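Ticket: Subtitles run ahead of the picture on some episodes of "Ji"
Product: Dideo (web player and TV app)
Opened by: Rui Tavares
Category: Playback / Subtitles
Status: Resolved, one item left open

Original report

I'm watching the series "Ji" on Dideo and the English subtitles are early from episode 3 onward. Episodes 1 and 2 are fine. In episode 3 the first scene is fine too, then after the opening titles every line shows up before the actor says it. By the end of the episode it's bad enough that the answer to a question is on screen while the question is still being asked. It's a family drama with a lot of people talking at the same dinner table, so I can't follow who is saying what.

Arabic subtitles look right to me, but I read Arabic slowly so don't take my word for it.

Devices: laptop browser, and a TV with the Dideo app. Same problem on both.

Already tried:
- Signed out and back in
- Restarted the TV
- Turned subtitles off and on
- Switched from high to medium quality

None of these changed anything.

Reply from support

Thanks for the detail. Please check the following and write back.

1. Does it happen with any other show? Try at least one other series and one movie.
2. Does it happen if you skip the opening titles with the Skip Intro button?
3. Open the player menu, choose Playback Info, and copy the line that starts with "Text track".

Reply from Rui Tavares

1. No. I watched one episode of "Zallasar" and half a movie, and both were in sync.
2. This one is interesting. If I press Skip Intro the subtitles are still early, by the same amount as if I let the titles play. If I go back to the start of the episode, the first scene is fine again.
3. Text track: en, rev 9, source Jomex.

I compared that with episode 1, where it says rev 14. Arabic on episode 3 also says rev 14.

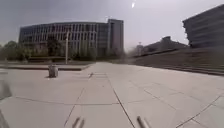 Paved plaza, daytime.

Support note

The revision number explains most of this. Jomex supplies the English subtitles for the show. Rev 9 was timed against an earlier cut of the series, where the opening titles were shorter. When the titles were changed, the text tracks were timed again and sent as rev 14. Episodes 1 and 2 got the new English track. The rest of the season kept the old one.

That matches what you see. The scene before the titles is the same in both cuts, so it lines up. Everything after is early by the difference in the length of the titles.

It does not explain why it gets worse toward the end. An offset caused by the titles should stay the same all the way through. Can you tell us if it really grows, or only feels that way?

Reply from Rui Tavares

It grows. I checked with the player clock. Right after the titles the line "Your uncle is downstairs" is 3 seconds early. In the last scene, when the two sisters argue about the wedding, the lines are more than double that. There is a jump after the scene in the pharmacy. Before it the gap is steady, and after it the gap is steady again but larger.

Support note

Confirmed on our side. There is a second difference between the cuts. The pharmacy scene has an added exchange between the mother and the pharmacist that is not in rev 9 at all. If you look, you will find that those lines have no English subtitles.

Rui, this also means the subtitle offset setting in the player will not fix the episode. You can set it to 3 seconds for the first part and change it after the pharmacy scene, but you would still be missing that conversation. 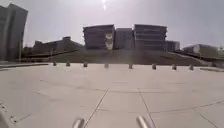

Large paving slabs with dark joint lines.

Steps taken

1. Asked Jomex for rev 14 English files for episode 3 and later.
2. Received the files. Checked that each file name matched the episode number in our catalog. One did not: the file for episode 7 had the text of episode 8. Sent back and replaced.
3. Loaded the new episode 3 track on the test player. First line after the titles in sync. Pharmacy scene has subtitles. Last scene in sync.
4. Spot checked three places in each of the other episodes: the first line after the titles, one line in the middle, and the last line.
5. Published to the web player and the TV app on Fri 20 August.
6. Cleared the stored text tracks on the server. The old track can stay on a TV until the app is closed completely.

Reply from Rui Tavares

The web player is fixed. On the TV it still says rev 9. I went back to the home screen and opened the app again, no change.

Support note

Going to the home screen leaves the app running on most TVs. Please do this:

1. Open the TV settings and find the list of apps.
2. Select Dideo, then Force Stop.
3. Choose Clear Cache. Leave Clear Data alone, as it will sign you out and remove your downloads.

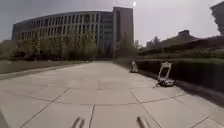

Result

Reply from Rui Tavares: Done. The TV now says rev 14, and I watched all of episode 3 with no problem. I had no idea the pharmacist was related to them, so the missing lines mattered quite a bit.

One small thing. In episode 5 the song at the engagement party has no English subtitles. The Arabic track has the words.

Still open

Song lyrics in episode 5 are missing from the English track in both rev 9 and rev 14. This is a translation gap and has nothing to do with timing. Passed to Jomex as a separate request. No date from them yet. The main ticket is closed, and Rui will get an email when the new track is up.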